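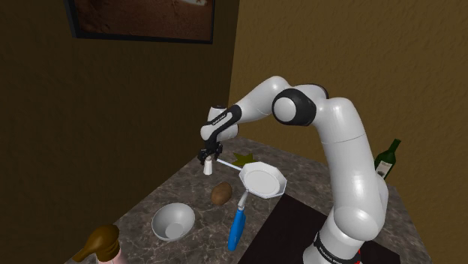
What is a countertop made of stone, and why does it stain?

A stone countertop is a slab of natural rock, cut thin and polished, and it stains when a liquid gets into the small spaces between the mineral grains before it is wiped away.

Chapter 3
Stone in the Kitchen

Print this page | E-mail this page

The first two chapters dealt with wood and with metal. Stone behaves differently from both. It does not swell much, it does not rust, and it will not burn at any temperature a home oven can reach. It is also heavy and brittle, and some kinds of it are damaged by ordinary foods. A person who works with stone surfaces has to know which kind is on the bench before doing anything to it.

Three families cover most of what a student will meet in houses: marble, granite, and slate. A fourth group, the manufactured surfaces, copies the look of the first two and is left for the end of the chapter.

3.1 Marble

Marble begins as limestone. Under heat and pressure deep in the ground, the limestone recrystallizes, and the old grains grow into larger ones that lock together. Pure marble is white. The gray, green, and rust-colored veins come from clay, iron, and other material that was in the limestone to begin with.

The main mineral in marble is calcite, and calcite reacts with acid. Lemon juice, vinegar, tomato sauce, and wine are all acidic enough to dull a polished surface. The dull spot is called an etch. An etch is often mistaken for a stain, and the two are treated in different ways. A stain is something added to the stone. An etch is a place where a little of the stone is gone. No cleaner will remove an etch. It has to be rubbed out with a fine abrasive powder and then polished again.

Marble is also soft for a stone. A steel knife will scratch it. Bakers like it anyway, as it draws heat out of dough and keeps butter from melting too fast. In many older kitchens one short section of counter was marble and the rest was wood.

3.2 Granite

Granite forms from molten rock that cools slowly underground. It is mostly quartz and feldspar, with darker minerals scattered through it. Neither quartz nor feldspar is bothered by kitchen acids, and both are harder than a typical knife blade. Cutting on granite is still a poor habit. The stone will be fine and the knife will go dull.

The stone trade uses the word "granite" loosely. Some dark slabs sold under that name are gabbro or related rocks, and a few light ones contain calcite. When the supplier's label is in doubt, put a drop of lemon juice on an offcut, leave it for a few minutes, and wipe it dry. If the polish has dulled, calcite is present.

3.3 Slate

Slate starts out as mud or volcanic ash. Pressure turns it into a fine-grained rock that splits into flat sheets. Good roofing slate takes up very little water, and the same is true of good counter slate. It scratches easily, but light scratches can be sanded out by hand. Its edges chip, so they are usually rounded a little at the shop.

3.4 Sealers

A sealer does not form a coat on top of the stone the way varnish does on wood. It soaks in and partly fills the pores, which gives the owner more time to wipe up a spill. It does nothing against etching.

To find out whether a slab needs sealing, pour a spoonful of water on it and wait. If the stone under the water darkens, liquid is getting in. Let the slab dry overnight before sealing it, and test any new product on an offcut first, as some sealers leave the color deeper than it was.

From the Workshop

Margit Kocsis ran the finishing room at the Szénási stone yard for many years. Her notes on customer complaints, kept in school exercise books, were lent to us for this edition by Magdolna Szénási. One entry concerns a marble counter returned in June with "white rings that will not wash off." The owner had scrubbed the rings with vinegar. Kocsis wrote: "Rings are etch from glasses. Big dull patch is etch from the vinegar. Repolish whole top, charge for half." Her usual method was to work through the abrasives from coarse to fine and to rinse the slab between grades, so that no coarse grit was carried over into the next step.

Terms to Know

Calcite: the mineral that makes up most of limestone and marble.
Etch: a dull mark left where acid has dissolved part of a polished surface.
Offcut: a waste piece left after a slab is cut to size.
Sealer: a liquid that soaks into stone and slows the entry of other liquids.
Vein: a streak of different color running through a stone.

Before You Read On

Section 3.5 covers lifting and carrying. A slab is always carried on edge, like a pane of glass, since its own weight can snap it when it is held flat. Students who have not yet done the safety reading on page 74 should do it now. The shop exercises at the end of the chapter call for 2 offcuts of marble and 3 of granite per bench, all with one polished face.

Materials of the House, Chapter 3. Text by Imre Medve and Dénes Győri. Copyright Troven. All rights reserved. | Contact us | Back to top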